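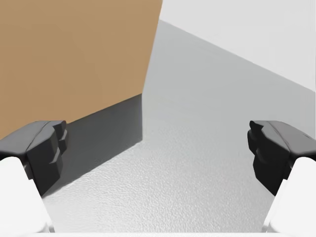 Run 13, wrist view: gripper open, box to the left, floor clear to the wall.

Syahrul Krishnan had the render on the left-hand monitor and the incident form on the right. The form had a field for cause, and the field would not accept a blank. He typed "under review" and the system took it.

The arm had gone down at Liststead in the early part of the night shift. It had been sent to pick a carton from the end of the bench, had reached past the carton, closed on air, recorded a good grasp, and swung to the outfeed at full speed. On the way it met a steel upright. The upright belonged to the guard frame and had been bolted to the floor before the arm was. The wrist joint cracked and the arm stopped in the way it was meant to stop, with the brakes on and the lamp red. A loader called Krūmiņa had been on the other side of the guard, signing for a pallet. A piece of the wrist cover went through the gap under the mesh and struck her on the shin. She finished signing for the pallet and then reported it.

There were two faults, and he wrote them down separately. The arm had closed on nothing, and it had then believed it was holding something. Either one alone would have cost a few minutes. He was also interested in a third matter, which was why the path to the outfeed had gone through the upright, but he had a good idea about that one and left it until last.

He took the false grasp first because it was dull. The fingers carried no touch sensor. The controller judged a grasp by how far the fingers had closed: if they stopped short of fully shut, there was something between them. At Liststead they had stopped short. He asked the site to send the gripper back in a bag, with nothing wiped off it. Packing tape had got into the left slide and balled up there, and the finger could no longer finish its travel. With the tape in place the gripper would have reported a good grasp on anything, including the air of the test room, and he had it do so until he was satisfied. He photographed the tape, measured it and put it in a smaller bag.

The reach took longer.

Wakness trained its arms in a simulator before they were let near a customer. The simulator was old and most of it had been written by people who had since left. It drew a floor, a wall, a box and a light, and the arm practised on the box until its score stopped rising. The site log from Liststead held joint angles but no pictures, because the customer had asked for pictures not to be kept. What he could do was put the simulated arm where the real one had been and see what it wanted to do next.

He loaded the carton size from the despatch note and ran it. The arm picked the box up. He ran it again with the box turned, and it picked the box up. He moved the box to the bench end, where the real one had been, and the arm picked it up there too. By the afternoon he had a column of runs and every one was marked as a success. This did not help him, as the real arm had been running the same software and had not been a success.

Run 13 was the one he kept going back to. There was nothing wrong with it. He had paused it during the approach for no better reason than that his tea had arrived, and when he sat down again he was looking at the shadow. It lay along the foot of the box and out to the right, a flat charcoal patch with edges as clean as if they had been cut with a knife. The floor beside it was pale and speckled.

He asked the simulator for its estimate of the box. It drew the outline over the view in green, as it did for anyone who asked. The outline did not follow the box. It followed the far edge of the shadow.

He restarted the program in case the overlay had slipped. It came back in the same place.

After that it was a matter of patience. The light in the simulator had one position, set when the program was written and not changed after. In every run of training the shadow had fallen on the same side at the same angle, and the arm had learned to find the shadow, which was dark and sharp and easy, and to reach back from it by a fixed amount to where the box would be. It had never been shown a case where this failed. He moved the light across to the opposite side and ran the job again. The arm travelled out with complete confidence, closed its fingers 90 mm from the cardboard and lifted them, empty, to the correct height.

He ran it with the light straight overhead, so that there was hardly any shadow. The arm waited at the home position and asked for an operator. He noted that this was the best behaviour he had seen from it all day.

The next question was what had happened to the light at Liststead. The arm had worked there from its first week without a bad pick worth writing up. He telephoned the site engineer, a man named Skovska, who was civil but wished it to be understood that nothing had been altered.

"Nothing on the cell," Skovska said.

"Anything near the cell?"

"No."

"Lamps?"

There was a gap on the line in which somebody could be heard driving a truck backwards.

"We had the bay lamps done in August," Skovska said. "The old ones buzzed. But that's the building. That isn't the cell."

"Were the new ones hung in the same place?"

"They were hung where the new brackets were."

Syahrul asked why there had been no trouble between then and now. Skovska said the roller door was opposite the cell and stood open most of the year, and on the day shift you could read a label in there with the lamps off. Nights had only been added to the rota that month. The arm had been on its second one.

Syahrul wrote this down word for word. He asked for a sketch of the lamp positions and got it inside the hour, done in biro on the back of a delivery slip and quite accurate. He put the numbers into the simulator. With the door shut and the new lamps on, the shadow fell towards the wall and the arm missed by 60 mm. He compared the joint angles with the site log, line by line. They agreed to the last figure the log recorded.

That left the upright. He opened the cell drawing and found it, as he had expected, marked in the right place. He opened the file the arm used for planning its moves and found it missing. The commissioning sheet had a line that read "guard frame entered in planner", and beside it a tick, and beside the tick the initials S.K.

He looked at the initials for some time. He remembered the visit fairly well. It had rained, the hire car had smelled of dog, and he had entered the guard frame on the laptop in the site canteen. He had then gone out to the cell and loaded the planner file from the stick in his pocket, which had been written the night before. With a box properly held the outfeed path kept well clear of the upright, so the gap in the file had not mattered. The path had only swung wide at Liststead because it had started from the wrong place.

He wrote the report that evening.

Cause one, tape in the finger slide. Action: brush seal, and a check of full closure on empty fingers at the start of each shift.

Cause two, box position inferred from shadow. Action: withdraw the trained model from all sites. Retrain with the light moved between runs. Speed to be held down on any cell that cannot be withdrawn at once, and mesh to be carried to the floor.

Cause three, guard upright absent from planner file. Wrong version loaded at commissioning by S. Krishnan. Action: file on the arm to be compared with the file on record, by a second person, before power is applied.

He read cause three over and took out the word "inadvertently", which he had put in on the first draft. Then he added a line for the injury. The form offered "none", "minor" and "serious". He chose "minor" and in the box for remarks wrote her name, which the site had spelled without its accents, and put the accents back.

The report was issued on 2018-10-28. A reply came from the managing director's office asking whether the model had to be withdrawn from every site, given that it was scoring 100 per cent in test. Syahrul attached the picture from run 13 with the green outline switched on, and below it the same view with the light moved. He gave the distance from the outline to the box in each. He did not add anything else.

The first of the sites was shut down before lunch. He drove to Liststead himself with the corrected planner file and a colleague to read it back to him. Krūmiņa was on the bay, walking normally. She asked if he was the one who had come about the robot, and he said that he was, and also that he was the one who had come the time before. She told him to sign the visitors' book.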